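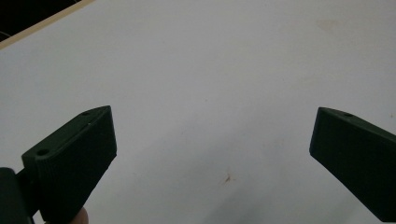 The Plumska gripper is a hand-held two-finger tool for recording manipulation tasks, designed and built in a shared workshop by Lihua Shi and Bayu Saragih. It is used in pairs, one in each hand, and its drawings are free to copy. The name comes from the first project in which the builders worked together, a small sorting machine that was never finished.

History

Shi began the design in September, after she had tried to teach a home-built arm to move small parts by programming each position by hand. Saragih, who was a member of the same workshop, proposed that a person should do the task first with a tool shaped like the hand of the robot. The first version had long, thin fingers. They bent when the user pressed down on a hard object, and two of them broke at the mounting hole.

The second version, called Premel in the workshop notes, has shorter and thicker fingers. Karla Xolalpa drew the new shape and changed the direction of printing, so that the layers do not separate under load. This version has stayed in use with small changes.

Construction

The fingers are printed in dark green plastic and have squared-off tips. Each finger is a separate part and can be replaced without opening the body. Small round holes in the top face permit a softer pad to be attached, although most users work without it. One finger takes 5 hours to print at the fine setting.

The body is black. A flat metal plate of triangular shape is fixed on top of it, and a thin cable leaves the tool near the hand. The cable is the part most often repaired. Fasil Beyene, who maintains the workshop's set, recommends leaving a free loop at the wrist - a tight cable pulls the tool to one side and the user becomes tired early.

Work area

The work is done sitting, at a table covered by a white board. The plain surface makes it easier to find the edges of an object in the recordings. Small stains on the board are tolerated, but glossy paint is not, as it gives reflections. Dark curtains hang at both sides of the area, and metal rails run along the left and the right of the table.

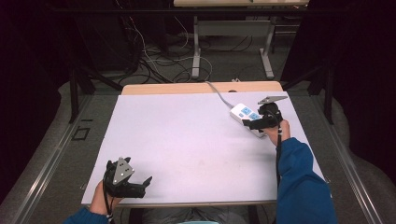

Use

Both tools are held with the jaws open at the beginning of a recording. The user closes one or both of them on the object, performs the movement and opens them again. Slow and even movements give better results than quick ones. A usual session in the workshop has 40 recordings, after which the user takes a rest.

The first collection was made by Shi and Saragih and contained 1,000 recordings. Zhenhua Peng later extended it to 1,900 and removed those in which the object had left the board. Peng also wrote the short program that checks each file for missing parts, known as Dosell.

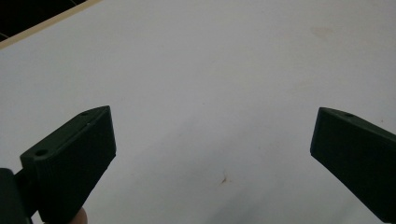
Fingers of the gripper in open position over the work board.

Limitations

The fingers are rigid, and very thin objects such as paper or coins are difficult to lift. The tool measures how far the jaws are open but does not measure force, so a recording cannot show how strongly an object was held. Left-handed users have reported that the handle is less comfortable for long work. A changed handle was drawn by Xolalpa and exists in one copy.

See also

Hsieh wrist mount
Parallel gripper
Teaching by demonstration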